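Tidying by hand, so a robot can learn it

The Marholm project has started its second stretch of home recordings, and the Grelcombe team behind it sound very pleased with how things are going. The idea is a friendly one: a person picks up a pair of hand-held grippers and does an ordinary chore with them, and the recordings are later used to teach a robot arm the same job. This time the chore is clearing odds and ends off a cloth-covered surface and dropping them in a yellow bin, with everything from wrappers to a spool of orange thread in the mix.
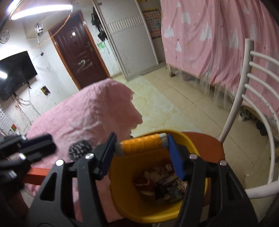 ## Why people's own rooms?

Earlier sessions were held at the workshop in Pakley, where the tables were bare and the lighting never changed (and where, the team admit, everybody got a little bored!). Bedrooms and kitchens are much livelier places to learn in, with creased cloth, patterned curtains and furniture wherever the household happens to like it. The plan is to gather 700 recordings from 11 homes, each one no longer than 20 seconds, and to keep the fumbles along with the good ones.

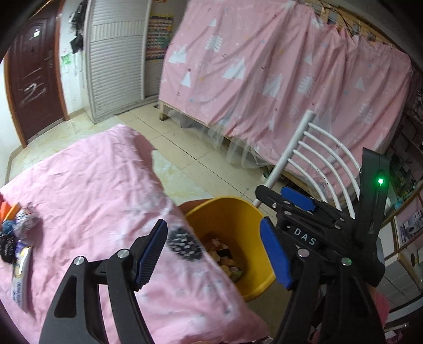

Crinkly packets are the hardest thing to teach, the team say, as they slide and fold in ways that a cotton reel never does, and so they will be given rather more time than was first planned. The recordings then go to Lodhi, the project's training partner, who hope to have an arm trying the chore for itself by February. Households near Grelcombe who would like to take part can still put their names down at the workshop any Friday.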